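Folding and the new machines: your questions
Workmont project, staff pages, Pliturmont Linen Services

We've had a lot of questions since the meeting in the canteen, some put up on the board, some asked on the stairs, and a few pushed under Anjana's door on the back of a rota. Thank you for all of them, including the grumpy ones. We've tried to answer in ordinary words, and where we don't have an answer yet we've said so. If you'd sooner talk it through with a person, the names to look for are at the bottom of the page.

What is Workmont, in a nutshell?

It's our name for the plan to bring robot arms into the small-piece end of folding at the Stukberg site: cloths, napkins, tea towels, that sort of thing. Sheets and duvet covers already go through the big ironer and nothing changes there. Small pieces have always been done by hand, all 4,000 of them on a normal day, and anyone who has stood at that table through the end of a late shift knows what it does to your shoulders and your mood.

When do the machines arrive?

The first 2 arms are due in November, if the floor is ready, and the electricians seem fairly cheerful on that point. They'll go at the far end of the small-piece tables, by the trolley lift. For the first weeks they'll run only while the early shift is in, so there are always people nearby who know the work and can switch them off.

Am I going to lose my job?

We know this is the question under most of the other questions, so we'd rather take it early on. There are 19 of you on small pieces across the shifts and every one of those posts carries on through the trial and for the year after it. That's in writing, signed by Obed Alhassan for the company, and your rep has a copy you can ask to read. Beyond that year we can't promise, and it would be wrong of us to put a promise on a web page just to make it a more comfortable read. What we can say is that any change would come to you first, in person, with proper notice and time to talk.

Then what will I be doing all day?

Some of what you do now, plus a few other things. The arms will take the plain, same-sized pieces. Anything stained, torn, oddly shaped or belonging to a customer who likes it done their own way (you all know who we mean) stays with people. Someone has to feed the arms, keep an eye on the stacks and put right whatever comes out looking like a dropped handkerchief, and in the early days we expect plenty of those. There'll also be more time for mending, which has been squeezed into corners for years, and Nana Baidoo is very keen to have a proper mending table again.

What are the hand grippers, and why have we been asked to fold with them?

They're a pair of tools you hold like a handle, one in each hand, with jaws at the end that open and close the way the robot's do. You pick up a cloth by its corners, shake it out, lay it down and fold it, using the jaws where you'd normally use your fingers. Your movements are recorded, and the recordings are what the arms learn from. So the folding they learn will be Stukberg folding, done by people who've been at it for years, and we think that's worth quite a lot. The engineers at Issahaku had a go themselves at the start and were very good sports about how it went.

Are they hard to use?

They're awkward to begin with, there's no getting round it. Most people say the first half hour feels like doing up a coat in mittens. You can't feel the hem through the jaws, so you find yourself looking much harder than you normally would, and corners you'd catch without thinking take two or three tries. It does come. Etornam Ayaaba, from the late shift, found that slowing right down at the pick-up made all the rest easier, and she's happy to sit with anyone who's having a bad time of it. A few practical things we've learnt so far:

Take the cloth close to the corner and leave the very tip free, or it slides out.
Keep a little slack between your hands. Pulled tight, the cloth springs away when one side lets go.
If you drop it, carry on and pick it up again. Dropped cloths are useful in the recordings, so please don't start over out of politeness.
Put the grippers down between cloths if your wrists are tired. They do get heavier as the morning goes on, or they feel as if they do.

Do I have to take part?

No. Recording is by choice, and saying no won't be noted anywhere or brought up at your review. You can also begin and then decide it's not for you. Each session is an hour with a break in the middle, and we ask people to do no more than 3 in a week, even the ones who've taken a liking to it.

Am I paid for it?

Yes, at your normal rate with the training supplement added, and the hours count as part of your shift. Please fill in the green slip before you leave the session. Sekar Nair in the wages office can only add what he's been given, and he's had to chase several of you already.

Will the recordings be used to check how fast I am?

No. Your supervisor doesn't see them and they aren't filed under your name. The agreement with Issahaku says they may be used for teaching the arms and for nothing to do with discipline, pay or targets. If anybody quotes a recording at you, tell your rep straight away, and tell Obed as well.

I'm slow and a bit particular. Would my folding be any use?

Very much so. A mixture of people is what's wanted, fast and slow, left-handed and right-handed, tall enough to lean over the table and not. If everybody folded in the same way, the arms would be at a loss the first time a cloth landed slightly crooked.

Is it safe to work beside the arms?

There'll be a marked line on the floor and a low barrier, and the arms stop when anyone reaches across. Red stop buttons will be fitted at both ends of the table, and you're allowed to press one for any reason at all, even a feeling. No one will ask you to account for it afterwards. Everyone on small pieces will have a walk-round before the arms are switched on, and agency staff are included in that, which was a good point from the late shift and one we'd missed.

Will the targets go up?

Not during the trial. Afterwards they'll be looked at again with your reps in the room. We'd expect the table as a whole to get through more, and we've said plainly to the management that a person's own target shouldn't creep up because there's a machine standing next to them.

Can we still have the radio on?

Yes! The arms are quieter than the ironer and don't mind what's playing. This was asked more often than anything except the jobs question.

What if I've got an idea, or I think the whole thing is daft?

We'd like to hear either. There's a notebook hanging by the small-piece tables and Anjana Navaratnam reads it every evening. The idea of stacking cloths in two heights, so that nobody has to bend for the last few, came out of that notebook and is already in the plans.

Who do I talk to?

Recording sessions and getting used to the grippers: Anjana Navaratnam or Etornam Ayaaba
Mending and the new table: Nana Baidoo
Pay and green slips: Sekar Nair
Anything to do with contracts, or the written agreement: Obed Alhassan

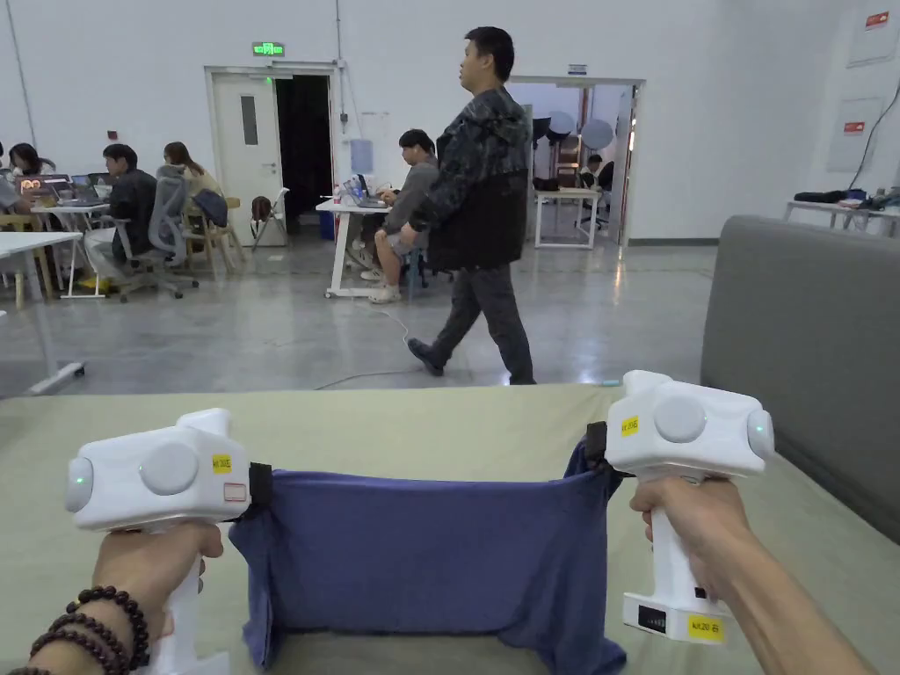 Hand grippers in use, with a blue cloth held by its upper corners.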